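Articles > Housing and Everyday Life > Vol. 15 > Section 4

Shares 69 | Comments 2

4. Mixed containers and the storage of small things

4.1 What we mean by a mixed container

In the interviews, almost every household spoke of at least one box, drawer or tin in which objects of different kinds are kept together. We call this a mixed container. The term covers the kitchen drawer with string and batteries, and also the open box that is carried from one room to another. It does not cover a toolbox or a sewing box, where the contents belong to one activity, even if they are in disorder.

Earlier studies of home storage have mostly treated such containers as a failure of sorting. Our material from Gesville and Sorkville suggests a more careful reading. Of the 155 households that completed the inventory, many could name the contents of their mixed container with good accuracy, and often with better accuracy than the contents of a labeled cupboard. We think this is connected with frequency of handling. A box that is opened every day is also learned every day, while a cupboard may remain closed for weeks.

4.2 Differences between the two towns

The housing in Gesville consists mainly of small apartments built by the Reisinger company, with one built-in closet in the hallway and none in the bedrooms. In Sorkville the houses are older and have attics or cellars. We expected that mixed containers would be more common where space is short. The inventories did not confirm this. The number of containers per household was similar in the two towns, but their place in the home was different. In Sorkville they stayed mostly in the kitchen. In Gesville they were reported in bedrooms, in the hallway and on top of the washing machine, and respondents used verbs of movement when they spoke of them: the box "goes" to the living room, or it "comes back" in the evening.

Households with children under six deserve a separate remark. In these homes the border between toys and household goods was weak, and the same container often held both (Figure 2). When we asked respondents to divide the contents into "mine," "the child's" and "the home's," the third group was always the most difficult. Hair accessories and play food gave the longest discussions. One mother in Gesville placed the same hair clip in two groups and did not want to change her answer — we kept it in both.

4.3 Rules of entry and exit

We also asked how an object enters a mixed container and how it leaves. Entry had few rules. Most respondents said that an object is put there when its proper place is too far away or when both hands are needed for something else. Exit was more regulated. In the larger part of the diaries, objects left the box during a general cleaning before guests came, and only seldom one by one.

The diaries were kept in June, and the last ones were collected on 07/01/2019. This period includes the end of the school year, when more objects than usual come into the home. The Gallico scale of household order, which we used for the coding, has no category for such seasonal changes, and we added a note by hand in the affected diaries. A comparison with a winter month would be desirable. We also did not weigh the containers or measure their volume, so that nothing can be said here on how full they were in comparison with each other.

These limits should be kept in mind when the results are compared with the cupboard data in Section 5.

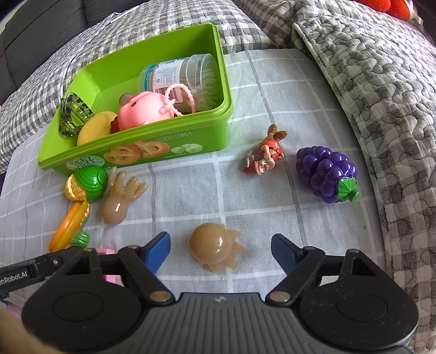

Figure 2. Mixed container with toys and household items, including a jar of toothpicks, a toy pig and a hair claw clip.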